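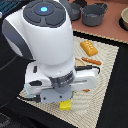
Putent Table Kit: data card and readme

Version 2, updated 2019-07-29
Maintainer: Daryna Stasiv

What is in this package

The Putent Table Kit is a set of recordings, settings files and small programs for teaching one robot arm to pick up and place objects on a table. We sell it together with the Kostari mounting set, but the recordings can also be licensed alone. This readme explains what you receive, how to open it, and where we know that the kit is weak.

The package has 852 recordings. Each recording is one attempt at one task, from the start position of the arm until the operator presses stop. Failed attempts are kept and have the word "fail" in the label file. Please do not delete them before you read the section about labels.

Tasks

The objects are toy food and plain blocks, on a placemat or on the bare table. There are 10 tasks. The shortest is "lift the block", the longest is "put all food into the pot". Each task has one written instruction in English. We wrote the instructions ourselves, so the wording is always the same, and a model trained only on them will probably not understand a different sentence.

Folders

recordings — one folder for each attempt, with the video, the joint positions and the gripper opening
labels — one text file for each task
settings — speed limits and the table height
tools — the player and the converter to Birnix format

How to start

Unpack everything to a disk with enough free space. Open settings/table.txt and write the height of your own table in millimeters. Run tools/check first and tools/play after it. If the check program stops with "clock difference", the recording is still good for viewing, but we do not advise to train on it.

When you move the real arm with our settings, keep the speed at 25 percent for the first day. The emergency stop must be within reach of the operator, also when the arm is only repeating a recording.

Labels

A label is "done" when the object is released in the correct place and the gripper has opened fully. If the object fell and rolled into the correct place, we wrote "fail". Some customers do not agree with this rule. You can change it in your own copy, the release moment is saved separately.

Known problems

The gripper often covers the object in the last part of the approach, so from the video alone it is hard to judge the grip. Use the gripper opening also.

Recordings made before June have no gripper force values. The column exists, but it is filled with zeros.

The Gasser controller is supported only for playing. Sending commands to it will come in a later version — we have no date yet.

License and contact

One license covers one laboratory or one company site. You may publish results and short video parts with the name of the kit. You may not resell the recordings. Questions about the files go to Daryna Stasiv, please write the version number in the subject of your message.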